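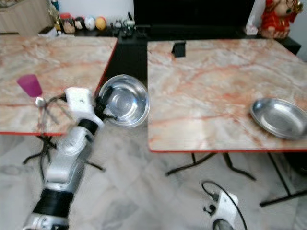
3.2 Glanz an konkaven Gefäßen

Die Glanzmessung nach dem Reflektometerverfahren setzt ebene Prüfflächen voraus. Für Schüsseln, Kellen und andere tiefgezogene Haushaltswaren liefert sie deshalb nur am flachen Boden verwertbare Werte. An der Wandung ändert sich der Einfallswinkel kontinuierlich, und benachbarte Flächenelemente beleuchten sich durch Mehrfachreflexion gegenseitig. Bei runden, polierten Edelstahlschüsseln zeigt sich das Innere typischerweise als Folge heller konzentrischer Ringe um ein dunkleres Zentrum; am äußeren Rand treten davon getrennte weiße Glanzlichter auf (Abb. 2).

In der Vorstudie Groster wurden Ringe und Randlichter noch gemeinsam ausgewertet. Ní Chonaill wies in der Diskussion der Daten darauf hin, dass die Urteile der Versuchspersonen dadurch nicht eindeutig einer Zone zuzuordnen sind. Wir trennen die beiden Zonen daher vor der Auswertung durch eine manuell gesetzte Maske. Der Boden bleibt unberücksichtigt.

Die Prüfkörper stammen aus der Serie Skemeveck und wurden mit Körnung 2000 nachpoliert. Die Beleuchtungsstärke am Prüfplatz in Dramberg betrug 300 lx. Jeder Prüfkörper wurde unter 3 Azimutwinkeln beurteilt, wobei die Reihenfolge je Versuchsperson randomisiert war. Fingerabdrücke wurden zwischen den Durchgängen mit Isopropanol entfernt.

Abb. 2: Runde, tiefe Edelstahlschüssel auf einer Tischplatte mit rosa- und cremefarbenem Marmormuster.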